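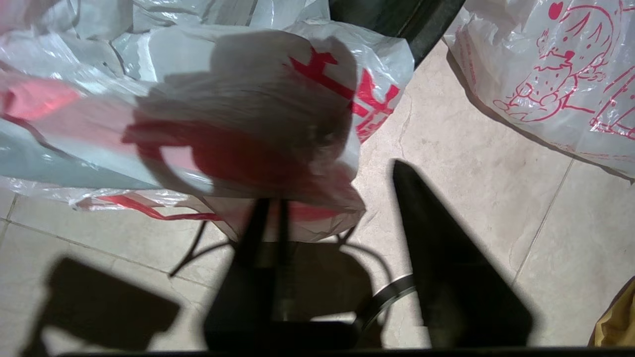

Issue 41

Call It Something

I have paid my £26 to enter the Dronusum Open again, and again the form has come back because I left a box empty. I had given the size, the medium and the price. I had promised that the work was my own and that it was dry. What I had not given was a title, and the online system will not let a painting through without one. I typed a full stop. It wanted letters. I typed "Untitled" and it let me in, which tells you how seriously the system takes the matter.

I'd like to argue for taking it a bit more seriously, and I say that as someone who is bad at it.

The case against titles is well known and mostly made by people standing next to their own work with a plastic cup. The picture should speak for itself. A title tells the viewer what to think. Fine, but the viewer has come in out of the rain, has a bag in one hand and would quite like to be told something. Watch anybody at the Uteo gallery on a wet afternoon. They look at the label, then the painting, then the label again to see if it was lying. I do the same. I once spent a good long while with a brown square because it was called "My Sister's Side of the Story", and I still think of it when I see gravy.

"Untitled" doesn't leave the viewer free. It leaves the viewer with the word "Untitled", in italics, followed by a number in brackets if the painter has been busy. It's also useless for business. A woman rang me in March wanting to buy the blue one from the year before last. They were all blue. We got there in the end by her describing the frame, and I don't think either of us came away feeling that Art had been served.

The other camp is worse. These are the painters who can't let a bowl of pears alone. "Liminal Harvest". "Threshold (After Silence)". The word "fragment" has been worked so hard that it ought to be given a field to retire to. The Kwon Prize has a rule that titles may not exceed 200 characters, and somebody must have driven them to it. I picture a watercolour of a harbour with a name that wouldn't fit on the wall underneath it, and a boat in the corner looking embarrassed.

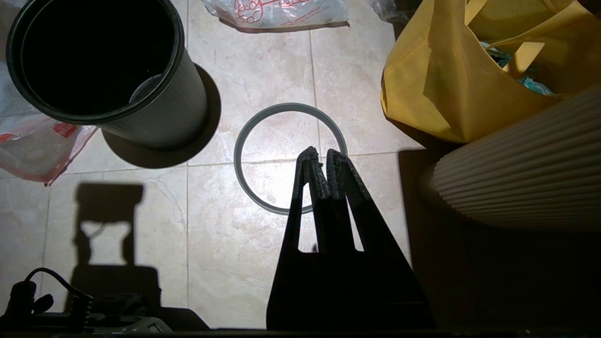

A good title, as far as I can work out, is a small plain fact that the painting can't supply. The place will do, or the time, or what was for tea. It needs to be true and it needs to be a little beside the point. Take the dullest subject you like, a thin grey ring lying flat on a marble-patterned floor with a bright patch of light inside it. Call that "Eternity" and I'm off to find the biscuits. Call it "Ring on Tiles" and I'll nod and move along. Call it "Before the Guests Came" and I am stuck in front of it, wondering who the guests were and whether they were worth the trouble. The paint hasn't changed at all. I've simply been handed the end of a piece of string.

You can overdo this too. My own worst period followed the discovery that a sad title improves a cheerful picture, and for a year or so I sent out beach huts with names like "The Letter Arrived Anyway". A reviewer in the Fliltitz described the group as "seaside bereavement". I was hurt, and then I used it for the next show, where it sold rather well.

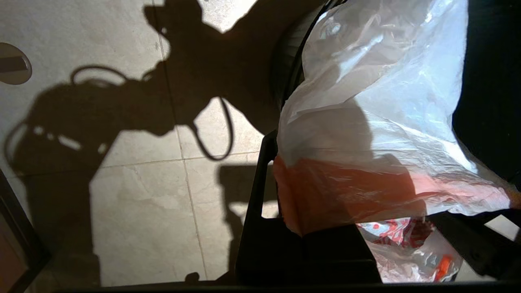

Shadow across pale floor tiles.

Captions, oddly, hardly ever go wrong. The person writing one is in a hurry and has no wish to be thought deep, so you get what's there in a handful of words and you go back to looking. Old auction catalogues have the same gift. "Cattle Watering, Evening". "Man with a Cold". I would trade most of what hangs in the Open for a wall of those, and I include my own.

So my proposal to the Dronusum people, who haven't asked for one, is to keep the box compulsory and make it reject "Untitled", "Fragment" and anything with a colon in it. They could let "Study" through on payment of a further fee. There'd be grumbling. Some of us would have to stand in the studio and ask what the thing is of, a question many painters arrange their whole careers to avoid.

I've been back into the form since, as it lets you make changes until the closing date. Entry 333 is now called "Blue One, Oak Frame", in case she rings again.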